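Open day at the Erside waterworks, Sun 18 August

The queue began outside the gate and moved at the speed of sediment, which the man in front told me was the correct speed for a waterworks. He had been before. He had a folding stool.

Erside opens its doors once a year, and Judite Neves has led the tours for the last 15 of them. She took us first to the filter hall, a long tiled room built by people who plainly expected royalty. Royalty never came. We did, in cagoules, and looked down into eight beds of greenish water while she explained sand. There is more to sand than I had supposed, though not as much as Judite supposes.

Upstairs is the old pump, a Galanis, retired but kept oiled. It once moved 987 gallons a minute. Somebody's father asked why they hadn't made it 1000, and Judite said she would pass that on. 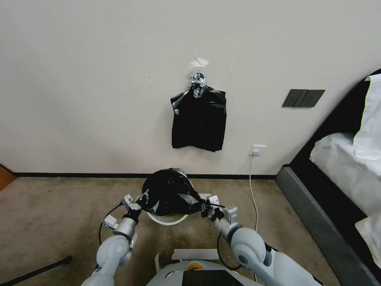 After the pump came the tasting. Three jugs, marked A, B and C: one from the Erside borehole, one from the reservoir and one out of a bottle from the shop. I picked the bottle as the finest local water I had ever drunk, and was given a sticker anyway. Oskari Hirvonen, who runs the lab, said most people do the same – he has stopped being hurt by it.

The lab itself was the best part and got the least time. Oskari let the children test the ditch water they had brought in jam jars, and read out the results gravely, like a doctor.

Tea was £2 with a biscuit. It was very good tea, as it ought to be, and the urn had a longer queue than the pump.

The next open day is a year off, but there is an evening walk round the reservoir in September. Bring boots. The man with the stool has already booked.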